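Luvenari Laundry Soap Flakes, 400 g

Maker: Brotent
Form: thin flakes, in a paper bag with an inner lining
Scent: none
Suitable for: cotton, linen, hemp, most cotton blends
Not suitable for: silk, wool, leather parts, anything with a "dry clean only" label

Luvenari is a plain soap for the washing of household textiles. It is made from olive oil and coconut oil, cooked in a large kettle, dried and cut into flakes. We do not add perfume, color or brightener. The flakes are a little yellow when the bag is new and they become more pale with time. This change has no influence on the washing.

We began to make these flakes for our own kitchen towels, because the powder we bought before left them stiff and with a strong smell of flowers. Later we gave some bags to neighbors, and after some months they asked where they could pay for it. So the product exists now also in the shop.

How to use it by hand

Put 15 g of flakes in a bowl and pour over them one glass of hot water. Stir until you see no more flakes. Add this to a basin of warm water and put in the laundry. Leave it for half an hour, move it now and then, and rinse two times. For very greasy kitchen towels you can repeat the wash instead of taking more soap. Too much soap is difficult to rinse out, and then the cloth feels sticky.

How to use it in the machine

First dissolve the flakes, as for the hand wash, and pour the liquid in the drum, not in the drawer. Dry flakes in the drawer can stay there and make a hard piece. Wash at 40 degrees Celsius for colored textiles. White cotton and linen can go higher if the label allows it. Please do not fill the drum completely — soap needs space and water to work well.

A word about hard water

If your water is hard, soap will make a gray film with the minerals in it. You will notice this first on dark textiles. In this case, add one spoon of washing soda to the basin before the soap goes in. We sell washing soda under the name Brekus, but any washing soda from a grocery store is good for this purpose. Please do not confuse it with baking soda, which is weaker. Washing soda is irritating to the skin, so wear gloves.

Which stains it removes, and which not

Luvenari is good with sweat, cooking fat, milk, mud and the usual dirt of a kitchen. It is less good with red wine, turmeric and rust. With coffee and tea we have mixed results: fresh spots come out well, old ones only partly. Please do not use soap directly on fruit stains or wine stains. It can fix the color in the fiber, and we learned this with our own tablecloth. Rinse such stains first with cold water only.

For collars and cuffs, many customers prefer our solid bar, Mao. It has the same recipe but it contains less water and can be rubbed on the wet cloth.

Drying and storage

Shake each piece well before you hang it. Linen becomes softer if you take it from the line when it is still slightly damp, fold it, and leave it under something flat. Cotton you can dry completely.

Keep the bag closed and in a dry place. Under the sink is not a good place for it, as the flakes draw moisture and stick together. If this has happened, break the lump with a spoon and dissolve it as usual. It is still good soap. Keep it away from children and pets, and if it comes in the eyes, rinse with plenty of water.

Questions we receive often

Can I use it for dishes? It is possible, but glasses will have spots. We do not recommend it.

Can I use it for baby clothes? Many people do. There is no perfume in it, but every skin is different, so please try with one piece first.

Can I use fabric softener after it? You do not need it, and on towels it reduces how much water they take up.

Is there a bigger bag? Not at the moment. We tried one and the flakes at the bottom became powder during the transport.

Ordering

One bag of 400 g. Orders are packed every Tuesday and go out by normal mail. A carton of 80 bags is available for laundries and guest houses, please write to us before, so that we can tell you when the next kettle is ready. An opened bag we can not take back, but if yours arrived with a torn lining, send us a short message and we will replace it.

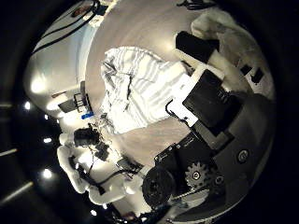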